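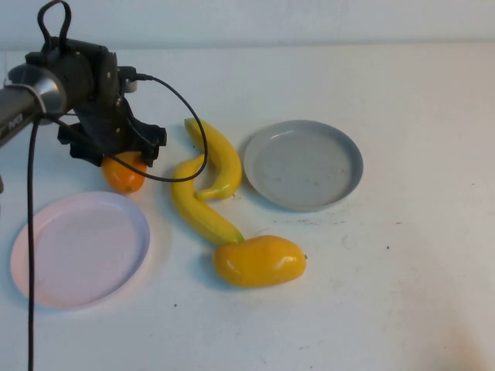

Call for participants: teleoperators and task raters, household chores study

Zatbridge is recruiting 32 participants for a study at its Grollville site, beginning in February. The study asks whether a single robot arm can do routine kitchen chores to a standard a householder would accept. Earlier in-house trials were scored by the engineers who wrote the software. We want scores from people with no stake in the result.

The tasks are ordinary. Fruit has to be moved from a tabletop to a plate, plates have to be cleared and stacked, and a surface has to be wiped. Grasping is the weak point. Round items roll when a finger touches them early, curved items turn in the grip, and a policy trained on one layout often fails when a plate is moved a short distance. We do not claim that the system is ready for homes.

There are two roles.

Teleoperators drive the arm by hand through a leader device and record demonstrations. Each operator completes 100 demonstrations across the study. The target for the full data set is 1,000 usable demonstrations, so not every operator will be assigned every task. Sessions are seated and last two hours, with a break at the midpoint.

Raters watch the arm run without a human driver and score each attempt on a 10-point scale. The scale covers completion, damage, placement and time. Raters also do the same chore themselves once per session, to give a baseline. No technical knowledge is wanted for this role.

Requirements, both roles:
- Age 18 or over
- Normal or corrected-to-normal vision
- Able to attend at least four sessions in Grollville
- Not employed by Zatbridge or by Bajwa, which supplies the scoring software

Teleoperators also need full use of both hands and must pass a short dexterity test on the first visit. Experience with game controllers, sewing or bench assembly is useful but not required. Left-handed applicants are welcome.

Participants are paid per session, including the first visit. Hand motion and arm motion are recorded. Faces and voices are not. Results will be released under the project name Plelomari, with failed attempts included.

To apply, write to Kilian Zaugg, study coordinator, stating the role you prefer and the hours you are free. Questions about the protocol or data handling go to Ehsan Shaikh. Morning sessions start at 9:00 a.m.

3 comments | 32 shares

Contact | © Zatbridge | Back to top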